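Pusix Introduces Skutero Batch Brewer for High-Volume Cafes

Two-sided brewer shares a single boiler and occupies one standard counter bay

PONCE (July) – Commercial brewing equipment manufacturer Pusix has begun taking orders for the Skutero, a filter coffee brewer that can be loaded and served from either side of the counter. The unit is intended for cafes, hotel breakfast rooms and conference venues where staff on both sides of a bar draw from the same supply of brewed coffee.

The Skutero has two independent brew heads fed by one insulated stainless steel boiler. Each head has its own flow meter, spray plate and temperature probe. Water is metered by volume and not by time, so a drop in line pressure lengthens the brew but does not change the batch size. Operators can store 11 recipes per head, each with separate settings for pre-wet volume, pulse count, pause length and bypass.

Boiler heating is rated at 3000 watts. If both heads are started together, the controller staggers the pulses so that water is drawn by one head at a time. Pusix chose this arrangement over a larger heating element to keep the brewer on a single dedicated circuit. Sites with two existing circuits can order a dual-element version.

"Most of the requests we received were about placement," said Berenice Quezada, product manager for brewing at Pusix. "Operators had the volume they needed, but the brewer faced one way and the staff had to walk around it. We put a basket rail and a full control panel on each side, and either panel can be locked out."
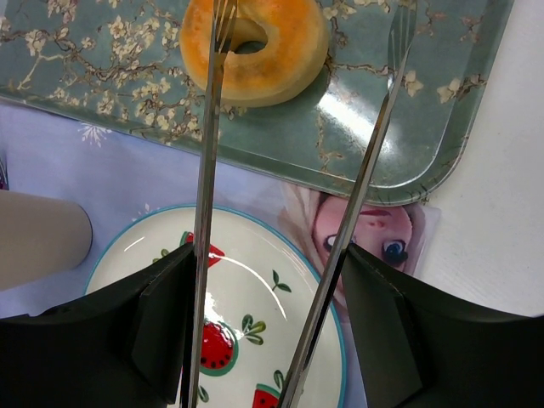

Service access is through the top cover and a removable panel at each end. The spray plates release by a quarter turn and can be cleaned without tools. For breakfast counters, Pusix also offers a flat top deck in place of the standard domed cover. The deck is unheated and takes a tray of ring-shaped pastries or a stack of saucers, with a raised lip to keep items clear of the vents. It is not rated for hot pans. The deck can be fitted at the factory or added later, and does not affect access to the end panels.

Brewed coffee is held in vacuum-insulated servers supplied with the unit. Each server has a sight gauge and a timer that starts when the brew cycle ends. The default hold limit can be changed in the settings menu, and an optional buzzer sounds when the limit is reached.

A descaling routine is built into the controller and is prompted by total water volume. Installers enter the local water hardness during setup. Clalanen, the filtration cartridge offered with the brewer, mounts below the counter and reports remaining capacity to the same display.

Before release, the Skutero was operated at 15 sites over a period of 7 months. Changes made during that period included a deeper drip tray, a stiffer basket handle and a longer drain hose.

The brewer is available in black, white and brushed steel. Installation drawings, electrical requirements and spare parts lists can be requested from the Pusix sales office in Ponce or from regional distributors.

About Pusix

Pusix designs and assembles batch brewers, hot water towers and grinders for commercial use. The company sells through distributors and provides technical training for service agents.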